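Search the help forum Go

Is the Akari gripper kit worth it for a first pick-and-place setup?
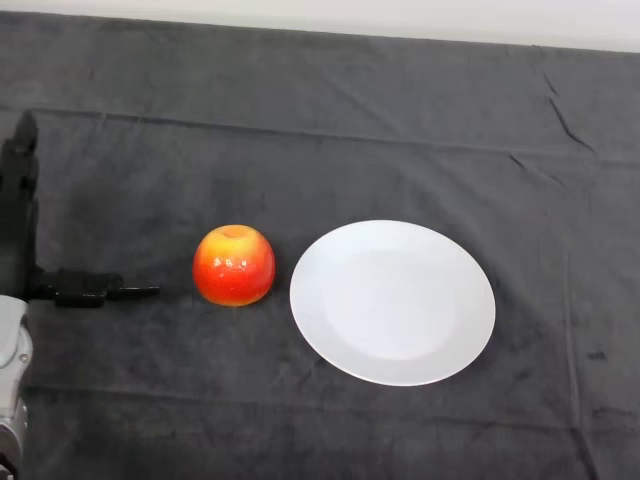

Laurier Simard

Okay so I've had the Akari two-finger kit on trial from Worness since March and I have to decide soon. My test job is as basic as it gets - pick up an apple, put it on a white plate. I set the apple down with the plate to the right of it and let the gripper come in from the left. The full kit is $690, or $438 without the support plan. Anybody using it for fruit or other round stuff? I've logged 156 tries so far and I still can't tell if my misses are the fingers or my own settings.

tallpour

I have the cheaper one and I'd skip the support plan. The forum answers faster than they do! For round things, lower your closing speed and go in at the widest part of the fruit. My apples kept rolling until I did that. Also try a slightly grippier cloth, mine made a bigger difference than I expected.

mk_bench

get the Skandham, its better

Dora P.

I'd hang on to the trial a bit longer. Talpur sells soft fingertip pads that fit the Akari (I paid $271 for the set, ouch) and they hold smooth skin really well. Before you spend that, run the same apple from the same spot 20 times and write down where it slips. If it's always at the lift, I'd look at grip force first. If it's at the plate, check your release height - mine was set way too high and I blamed the fingers for weeks.

Contact us | Copyright Help Forum | Back to top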